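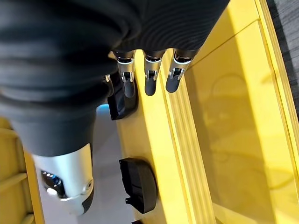

Kiros Chala told us that she had stopped reading the labels on the sorting containers within a week of getting them, and that from then on she went by color alone. If the yellow one had been swapped for a blue one overnight, she said, she would have put glass in with the paper until somebody complained. Her account was typical of the follow-up interviews in Adbridge, and it bears on the question left open at the end of the previous section: whether the printed labels did any work once the households had settled into a routine.

Figure 3. Bright yellow as a container color.

4.2 Color and label as sorting cues

The town of Adbridge mailed a sorting guide to 4,000 addresses before the new collection began. From these we drew a sample of 400 households, and each was assigned to one of two conditions. In the matched condition, the container color agreed with the color printed in the guide, so that paper went into blue and glass into bright yellow (Figure 3). In the plain condition, all the containers were gray and differed only in their labels. The wording and type size of the labels were the same in both conditions.

Sorting errors were recorded at the curb by the collection crew, using the form described in Section 3.4. A container was scored as wrong if any item in it belonged to another stream. We did not weigh the misplaced items. This means that a single jar lid among newspapers counted as much as a full bag of food waste, and the error rates should be read with that in mind.

Households in the matched condition made fewer errors from the first collection onward. The gap was widest for glass and narrowest for paper. Paper was sorted well by nearly everyone, including households that reported never having opened the guide. We think this reflects the older paper collection in Adbridge, which ran for years under the same schedule and left people with a habit they did not need to relearn.

After the last scheduled collection we asked residents to name the correct container for a set of household items, with no containers in view. A total of 89 respondents in the matched condition answered with a color and gave no material or label text even when prompted. In the plain condition, respondents tended to answer by position, saying "the one by the door" or "the end one." Feven Bogale, who carried out most of these interviews, noted that position answers were often followed by a pause and a correction, while color answers rarely were.

Position as a cue has an obvious weakness. Containers get moved when a kitchen is cleaned or when guests stay, and several plain-condition households reported mix-ups after a change of this kind. We did not vary position deliberately, so we cannot say how large the effect is.

The sample has limits. Duggan, the neighboring town, was dropped after its council delayed the start of collection to September, and with it went most of the apartment buildings we had hoped to include. Shared containers in a basement or yard may well be used differently from those kept in a single kitchen. We also have no measure of color vision for the respondents. Two interviewees in the matched condition mentioned difficulty telling some of the colors apart, and both said they relied on the labels throughout.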